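Notebook, November, sim bench

Comparing the Jin and Ridell arm controllers in the Flodport home scene. Same hallway, same start pose, 200 control steps per run, 3 runs each. Camera settings left at default. Target is the blue spray-type bottle on the counter at the far end.

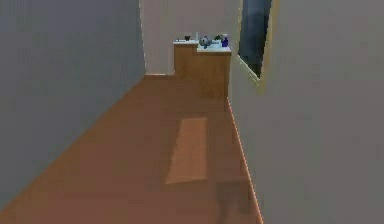

Does the controller choice affect the camera stream at all? Only through timing; the renderer waits on the controller tick, so a slow tick shows up as repeated frames.

Jin logged 2 repeated frames over its runs, Ridell none. Next, pitched the view down to check the floor edge for jitter. The bright line at the foot of the pale wall is a good reference: long, straight, high contrast. The light patch is too soft to track.

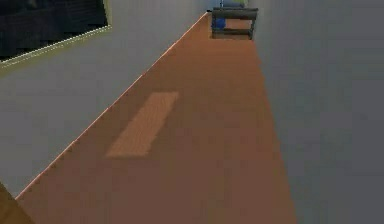

Su-bin Ra would drop the fixed tick altogether and let both controllers run free, on the grounds that the Atmont logger stamps every frame anyway. Worth a separate branch. Not merging it into this comparison.

Arm views next. At close range one dark face takes up most of the lower right, which leaves little for the feature matcher. Raised the minimum match count to 300 and will exclude views under that.

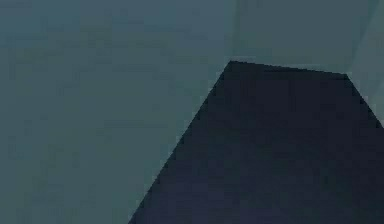 Arm segment at close range, no fingers in view.

To do: rerun Jin with logging off, diff the joint traces.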